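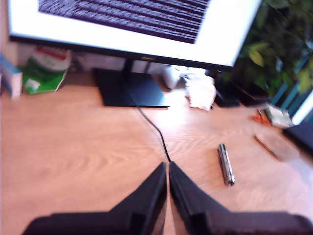 A monitor on its black stand, on a wood-grain desk.

Ubaldo Negri has been writing crosswords for the Brallthorpe local paper for 12 years, and in that time he has received one death threat. It was over the word "ratatouille".

"It was a spelling matter," he says. "I'd left out a T. The bloke was right, to be fair to him, though I thought the tone was a bit much."

We meet at the bakery on Montoya Street, where he orders a vanilla slice and eats it with a fork, in layers, from the top down. He is 77 and came to puzzles late, after a working life selling floor coverings for Beltgate. He says the two jobs have a lot in common. Both involve filling a rectangle with small squares and hoping the corners work out.

The paper pays him enough each month for "a tank of petrol, if I don't go anywhere first". He builds his grids by hand, in pencil, on the backs of old carpet quotes, of which he seems to own a lifetime's supply. His granddaughter put a crossword program on his computer one November and he gave it a fair go.

"It kept offering me 'aioli'. I'd ask for a five-letter word and there it was again. I don't doubt it's a good word. I've just got some pride."

His own weakness is rivers. Regular solvers have complained about the rivers. One woman wrote in to say she had bought an atlas and wanted the paper to pay for it. Negri wrote back at length, and the two of them now swap clues by post, most of them too rude to print.

I ask how he knows when a clue is any good. He thinks about this through an entire layer of custard.

"When you get it, you should be annoyed with yourself," he says. "If you're annoyed with me, I've mucked it up."

Favourite clue? He won't say, on the grounds that he plans to use it again. Worst? He has that one ready. It was 9 across, the answer was "gherkin", and the clue was "Pickle". That was the whole clue. He had the flu, he says, and a deadline, and it remains the only puzzle for which he has ever been congratulated in the street.

The paper changed hands last year, and the new owners at Ratach have asked whether he might do something "more interactive". Negri was puzzled by the request – people already write on the thing and throw it across the room.

He is staying on for now. There is a folder of finished grids at home, enough to see the paper through well into next winter, and he has started on a bigger one for the holidays. It has a river in it. He wouldn't tell me which.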